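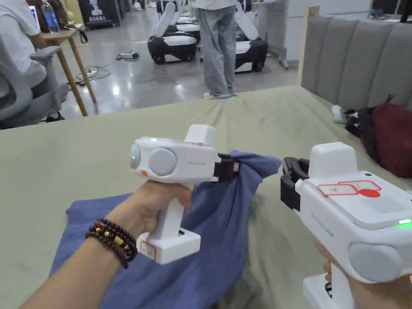

A fold of periwinkle-blue cloth, gathered up in a single pinch.

Folding on a padded surface: what changes, and what to do about it

Most written advice on folding laundry assumes a hard, flat table. Most laundry at home is folded on something softer: a bed, an ironing blanket, a dining table under a cloth. The difference matters more than the choice of folding pattern. A hard top lets fabric slide. A padded or cloth-covered one holds it by friction, so a wrinkle pushed toward an edge tends to stop partway and stay there.

The folding bench at Clamgate, the laundry workroom in Andstead, is covered in sage green. The bench was dressed this way in August, after two years of bare laminate, and the change forced a rewrite of the room's folding notes. What follows is drawn from the revised set, trimmed to the parts that apply at home.

The surface

A covered surface should be pulled smooth before the first garment goes down. Small wrinkles in the cover are tolerable under heavy fabrics such as denim or sweatshirt fleece. Under a thin knit they print through, and the folder ends up chasing a crease that belongs to the table. The cover shifts during a session, mostly toward the person folding. Reset it between piles.

Color has some bearing. A mid-tone cover shows both white and navy edges clearly, and edge visibility is most of what makes a fold come out square. Black shirts on a dark bedspread are the hardest case. A pale towel laid underneath is enough to fix it.

Working area is the other limit. A flat adult T-shirt with sleeves out needs more width than people allow for. Where the surface is narrower than the sleeves, fold them in before laying the shirt down, or the weight of the overhang will drag the body out of line.

Picking up

A garment from the dryer arrives as a heap with no obvious top. The usual method is to search for the collar. Searching for the hem is faster with T-shirts, which have one long, straight, uninterrupted edge there and nowhere else. Lift any fold clear of the heap, let the rest drape, and follow the lowest hanging edge until a hem turns up. Then move one hand along it to a side seam, hold that corner, and run the other hand along to the opposite seam.

Pinch narrowly. A wide handful bunches the hem and hides the corner, and the corner is the reference for everything that follows. The pinch should take in both layers, front and back. If only the front layer is held, the back slips down and the shirt lands skewed by an inch or more, which is not discovered until the last fold.

Twisted shirts are a separate problem. Cheap knits are often cut slightly off the grain and rotate in the wash until the side seams wander to the front. Do not try to pull these straight. Treat the outer edge as the side, ignore the seam, and fold to the edge.

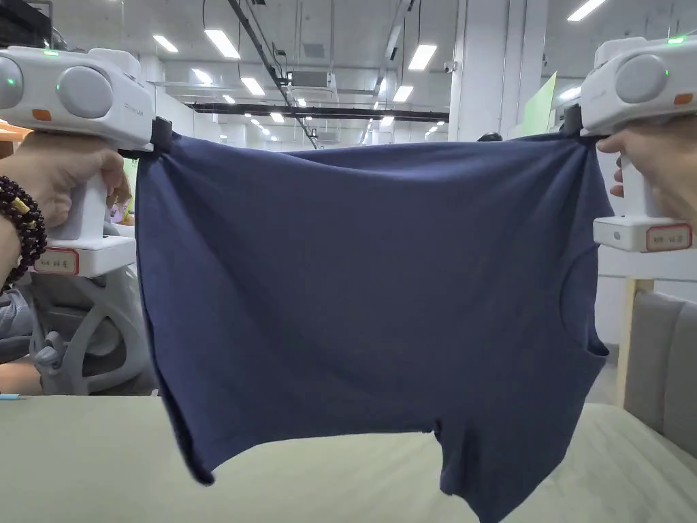
Holding by the hem has a second advantage. The shirt's heavier end is the one with the neckband, the shoulder seams and the sleeves, and with the hem uppermost that weight hangs at the bottom. It pulls vertical wrinkles out of the body with no help from the folder. Held by the shoulders, the light end hangs and the wrinkles remain.

Tension across the hem should be firm enough to straighten it and no firmer. Jersey stretches sideways easily, and an overstretched hem relaxes into a wave once it is set down. Ribbed hems are worse. For those, bring the hands slightly closer together just before lowering.

Lower the neck end first. Let it touch the surface on the far side, then draw the hem back toward the body while bringing it down. On a bare table the whole shirt can be drawn several inches in this way to smooth it. On padding, keep the draw short, since the lower layer grips while the upper layer travels. Any sleeve that has folded under should be freed at this point, before the body is touched again.

The fold

The revised notes use a three-part lengthwise fold for T-shirts and a plain half-and-half for trousers. Both are common. The adjustments for padding are as follows.

First, fold over a line that has been pressed in. Lay the edge of one hand where the crease is to be, press lightly, and turn the side over against it. On a hard table the fabric finds its own crease; on padding it rolls and the fold forms slightly outside the intended line.

Second, lift to fold. Dragging a side panel across the body moves the body too. Raise the panel clear, carry it over and set it down.

Third, flatten from the center outward, using the flat of the hand. Flattening from one side to the other pushes slack into the far edge. The slack then shows up as a thicker lip on one side of the bundle, and a stack built from such bundles leans.

Trousers need the rise dealt with before anything else. Put one leg on the other, let the seat point stick out, and tuck it back so the long edge is straight. After that, fold hem to waistband, then again. Stop at the size the shelf requires. Every further fold adds a ridge that will need to be ironed out if the trousers stay put for a month. 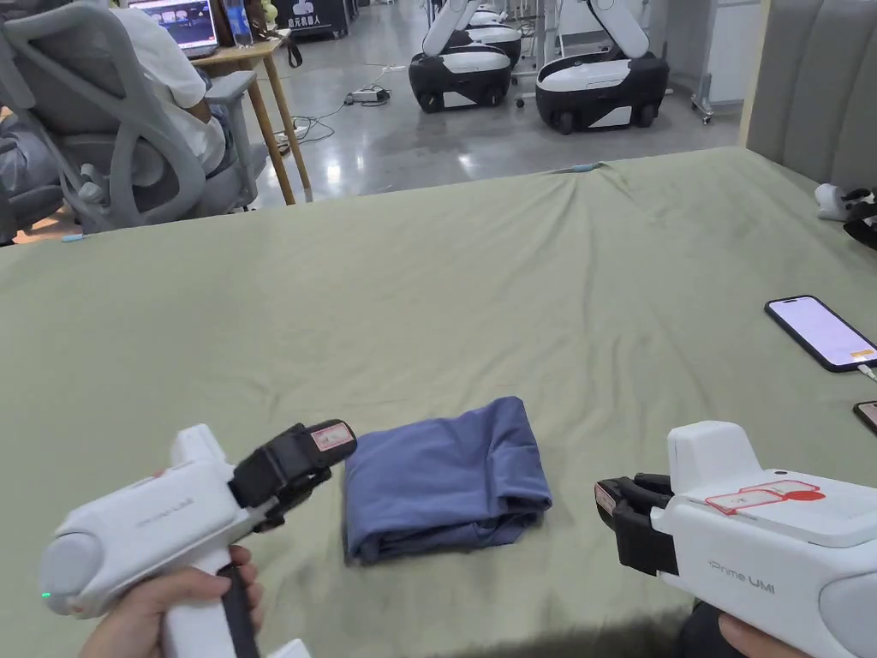 Finished size is best set by the storage and worked backward. The Vascombe drawer unit in the Andstead room has a clear internal width of 67 centimeters. With a little room to get the fingers in, that gives three shirt stacks side by side, or two of trousers. A household that measures its own drawer once and folds to a third or a half of the result will rarely need to refold.

Stack height is limited by weight. Shirts at the bottom of a tall pile take on hard creases at the fold line, and they are the ones least likely to be worn. Turn the stack when clean laundry goes in: new items under, older ones on top.

Pillai, whose cotton bench covers are used in the room, sells them in a 70-inch length. One is large enough to drape over the far edge of the bench, which keeps it from creeping forward quite so much. A flat bedsheet folded double over a wool blanket performs similarly at home. Wash it with the towels, and skip fabric softener, which makes the sheet slippery against the blanket beneath it.

Items that gain nothing from a padded surface include socks, underwear and anything with elastic on more than two sides. These can be sorted standing up, straight from the basket. Fitted sheets are better handled on a bed, where there is room to lay out the full length.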